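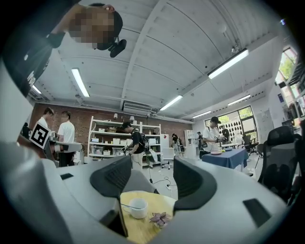 Hand-Held Gripper Safety Inspection
Checklist and Inspector Comments

Site: Pirkivcombe work room
Unit: Rorix hand-held gripper, asset 2754
Date of inspection: 2nd March
Inspector: Orla Cullinane
Reviewed by: Tiburcio Ventura
Reason for inspection: Fault report filed by operator Itzel Trujillo. The fingers closed without a trigger command while the operator was reaching toward the table. The operator's left thumb was pinched. First aid was given on site and no further treatment was required.

Ratings: Pass / Fail / Action (usable after the listed action is complete)

Section A. Gripper body

A1. Outer shell free of cracks and sharp edges: Pass

A2. Shell screws present and tight: Action
One screw near the trigger was loose by a half turn. Tightened during inspection. Recheck after 20 hours of use.

A3. Finger pads secure and free of tears: Pass

A4. Fingers open fully when trigger is released: Fail
The fingers stopped short of full opening on 2 trials. The return spring is worn and must be replaced.

A5. Fingers remain still when trigger is not touched: Fail
The reported fault was reproduced by flexing the trigger cable where it enters the body. The cable jacket is intact, but the conductor inside is damaged. The unit was tagged out at this point and powered tests were stopped.

Section B. Controls and records

B1. Stop button cuts power to the fingers: Pass
Tested before item A5.

B2. Grip force limit set and locked: Action
The limit was set correctly but the lock had not been applied. Ms. Trujillo stated that it was unlocked when she received the unit.

B3. Use log complete: Fail
No entries were made for the last two shifts. The service interval of 200 hours cannot be confirmed.

Section C. Work area and operators

C1. Cables kept clear of walkways: Action
Route floor cables along the wall or fit covers before work resumes.

C2. Operators trained on the current procedure: Action
Zyanya Nava's refresher training is overdue. She may not operate any gripper until it is complete.

C3. Operators know how to report a fault: Pass
The report was prompt and clear.

Overall result: FAIL. Unit 2754 is not to be used, lent or charged until the tag is removed by the inspector.

Corrective actions
Replace trigger cable and return spring: Marisol Montes
Inspect trigger cables on all other Rorix units: Marisol Montes
Restore use log and apply force lock: Tiburcio Ventura
Correct cable routing: Tiburcio Ventura
Refresher training: Zyanya Nava

Full reinspection is required after repair. The next routine inspection of the remaining units is scheduled for May.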